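This site uses cookies to remember your preferences. By continuing to browse, you accept their use.

How to Prepare Small Electronics for a Community Recycling Drop-Off

Last updated: November

The Pestmont district accepts small household electronics at its Collado drop-off site throughout the year. Items are received by category, and material that arrives unsorted must be returned to the resident or held until it can be separated. The steps below apply to households and to small offices bringing in fewer than 21 items per visit. Larger loads require a commercial account.

Step 1: Check that the item is accepted

Radios, remote controls, keyboards, calculators, corded and cordless phones, toys with electronic parts, and small kitchen appliances are accepted. Televisions, refrigerators, smoke detectors, and anything that has held fuel are handled under separate programs and should not be brought to the Collado site.

Step 2: Remove personal data

Sign out of all accounts on the device, then perform a full reset from the settings menu. Remove memory cards and SIM cards. The site does not erase data on behalf of residents and cannot return an item once it has been accepted.
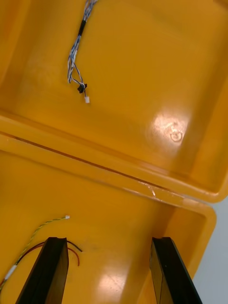 Step 3: Separate cords and loose wire

Cords that unplug from a device should be taken off and kept apart from it. Do not cut a cord that is permanently attached. Short lengths of wire left over from repairs are also accepted, and these are best kept together in a shallow case with a lid. A bundle of thin blue, white, and gray wires, such as the one in the yellow case, may stay twisted together, and a black sleeve of the kind around its middle does not need to be stripped. Bare copper is collected in its own bin – please ask at the entrance for its location.

Step 4: Remove batteries

Take out every battery that can be reached without force. Cover the terminals of lithium batteries with clear tape and place each one in its own bag. If a battery is swollen or leaking, do not attempt to remove it. Call the site before your visit and staff will give instructions for transport.

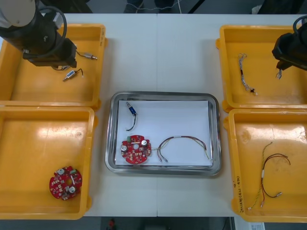 Batteries that are built into a device should be left in place, and the device should be labeled "battery inside" on a strip of masking tape. Button cells from watches and key fobs may share a bag if each one is taped on both sides.

Step 5: Pack and label

Use an open box weighing no more than 6 pounds when full. Write the category on two sides. Sealed bags and closed boxes will be opened at the counter, which lengthens the wait for other visitors.

Step 6: Deliver the items

Enter from the north gate and follow the signs to Bay 262. Remain in your vehicle until called forward. A receipt is available on request – residents who need one for tax or office records should ask before unloading.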